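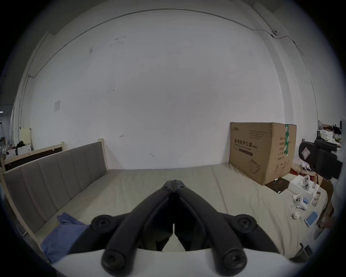

A reader in Edby writes that marches never got anyone out of a cell, that the people who walk in them go home feeling better, and that we should say so on this page instead of printing routes and start times. Fair enough. We have rewritten the answers with that complaint in mind.

Questions about the Grekunden vigil and the prisoner petition

Does the vigil get anyone released?
We can't show that it does. Three people on our list have been let out since we started. In two of the cases the sentence had simply run its course. The third was released early, and several groups claimed the credit within a day. We didn't, having no idea why it happened. Families of prisoners have told us they want the names read out in public, and we take them at their word.

Who is on the list?
There are 169 names, all people held over their religious practice. A name goes on when we have two sources that don't depend on each other. One relative plus a website quoting the same relative counts as one source. We turn down more names than we accept, and this makes us unpopular with some of our friends.

Other groups give much higher numbers. Are they lying?
We don't think so. They may be counting short detentions, house arrests and people who were questioned and sent home. Some of them don't say what they count, and that bothers us. If you see a round figure with no explanation next to it, ask where it came from. Ask us too.

How many people come to the vigil?
Last December we had 599, counted at the two entrances to Grekunden square with hand clickers. A local newsletter reported 3,000. We asked for a correction and didn't get one. Please don't repeat the bigger number on our behalf. 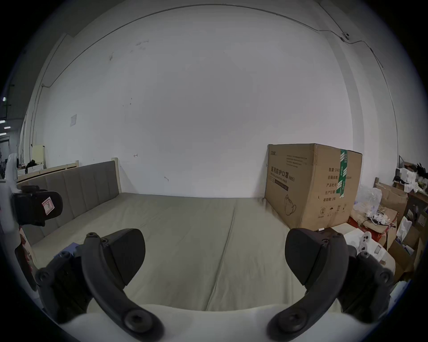 What is Fosoden, and why do you use it?
Fosoden is the site that hosts our petition. It checks that an email address works and not much else. One person with four addresses can sign four times. We remove the obvious repeats by hand before anything is delivered, so the total we hand in is lower than the total on the screen. We would switch to something better if we could afford it.

Will a government read my letter?
Probably an office clerk will log it. Our last mailing brought 14 replies, most of them the same paragraph with a different signature. One asked for case details, which we sent, and we have heard nothing further. Write if you want to, but keep it short, name one prisoner, and leave out anything you can't back up.

Who pays for all this?
Small donations, and a yearly grant from the Rawashdeh Fund. The grant covers printing and the sound system. The fund has no say over which names go on the list. You only have our word for that, so the grant letter is available to anyone who asks for it.

Are you a religious organization?
No. Some of us are believers and some aren't. Speakers at the vigil may pray if they like. They may not collect money or sign people up for anything.

Can I bring a sign?
Yes, with a name from the list or no name at all. Leave party signs and national flags at home. We have argued over the flag rule every year and will no doubt argue over it again.

Is it safe to attend if I have family in the country concerned?
We don't know. Anyone who tells you flatly that it is safe is guessing. People in the square take photos and we can't stop them. If you're worried, stay away and send us a name instead.

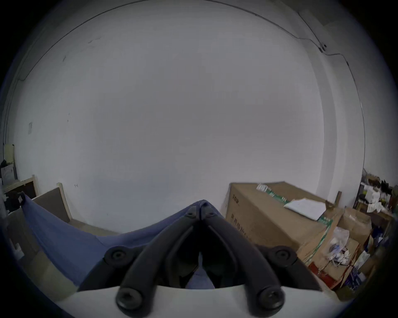 Blue cloth and a grey-white wall

How do I correct something on this page?
Use the contact form and include your source. Corrections are marked with a date and the old wording stays visible beneath the new.

Page last checked 11 May 2026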